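Zirex Parallel Gripper, Two-Finger, Long Jaw
Sold by Rornitz | Arm Tooling | In stock
Page updated June 2025

I sell these, so take my enthusiasm with a pinch of salt, but I also run them on my own bench most weeks and I'm picky about what stays bolted on. The Zirex has stayed on the longest. It's a plain electric two-finger gripper for small arms, the kind of thing you want for sorting, packing and all those pick-it-up-and-put-it-in-the-other-bin jobs.

What you get in the box: the gripper, one pair of angular fingers, a wrist adapter plate, the cable, and a bag with 16 screws (you won't need them all, and you'll still lose one). Stroke is up to 21 mm per finger. No air line, no compressor humming under the table!

My usual test is bathroom-cabinet stuff. Tubes are great for this -- they're narrow and flat at the crimp, wide and round at the cap, and they tip over if you so much as look at them wrong. Small cartons are the other one I like, because a gabled top gives the fingers something to pinch but not much of it.
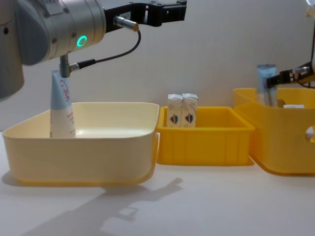
With two arms working over bins side by side, the thing I care about most is how much room the fingers need. A bin wall is a nuisance. You can come in from above and grab something in the middle all day long, but put a tube near a back corner and suddenly the gripper body is closer to the rim than you'd like. The long jaw helps a lot there. I tried the Jistutness two-finger on the same job and kept backing the wrist off and coming in at a different angle (fine if you enjoy fiddling with waypoints, and I sort of do, but not at five o'clock).

Where the Jistutness wins is weight. The Zirex is 355 grams with fingers on, and on a really small arm you'll feel that at full reach. If your arm is already near its limit, buy the lighter one. I stock both and I'd rather you didn't send anything back.

Cables: leave slack at the wrist. More than you think! Turn the last joint all the way both directions by hand before you run anything, and watch that the loop doesn't hang low enough to catch whatever's standing underneath.

Controller: it talks to the Abeysekara box straight away, no adapter. Other controllers need the signal cable, sold separately. Setup took me 11 minutes, including finding the hex key.

Soft finger pads are coming in October. Drop me a note through the contact form if you want a pair set aside.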